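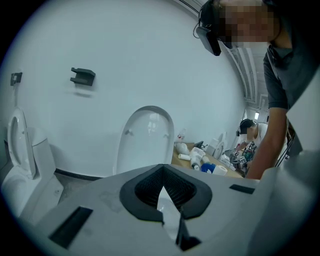
The Bathroom Corner, At Last

September 14, 2020

I have been promising this post for so long that my sister has stopped asking, so pour yourself something nice and settle in, because I do go on a bit when it comes to bathrooms.

The toilet lid is what started everything. I had it leaning up against the wall, a glossy white oval thing, and every time I walked past I told myself I would deal with it after lunch. Then lunch would come and go and there it would be, shining away at me under the light. A new white lid against a white wall does look rather smart, I must say, and I got quite used to it standing there!

I ordered it from Lemik after reading far too many reviews. If you are shopping for one yourself, please measure first. I know everyone says so, and I know you think you remember the size, but get the tape out anyway. You want the length from the hinge holes to the front of the bowl, the width at the widest part, and the distance between the two holes. My first order was the wrong shape altogether and had to go back, and the postage stung.

Taking off an old seat is not hard work, only fiddly. Put the seat and lid up against the tank so you can see what you are doing, then feel underneath for the nuts. Ours had been on since 2012 and they did not want to move. Přemysl Polák from two doors down lent me his long-handled wrench, plus a good deal of advice, and told me to leave a little penetrating oil on overnight. I did, and he was right, and I have since taken him a plum cake.

While I was down there I gave everything a proper scrub, around the base of the toilet and all along the black baseboard. I love that black strip. I was talked into it years ago when I wanted plain white, and it hides the scuffs so well next to the gray floor that I would have it in every room if I could – my husband has asked me not to.

Then there are the two black brackets on the wall, one big and boxy, the other smaller. I keep changing my mind about them. One day I think they want painting to match the wall, and the next I decide the black goes nicely with the baseboard and should be left alone. Opinions are welcome in the comments, and I do read every one of them, even when it takes me a week.

The light wooden table is my next job. It is crowded, I know! Anything without a home ends up on it, and I have bought a set of storage boxes from Wivgate to sort it all into. The plan is one box for things we use, one for things that belong to other people, and one for things I have to be brave about. I will tell you how I get on, and I still owe you the recipe for that plum cake, so I will try to type it up before the end of September.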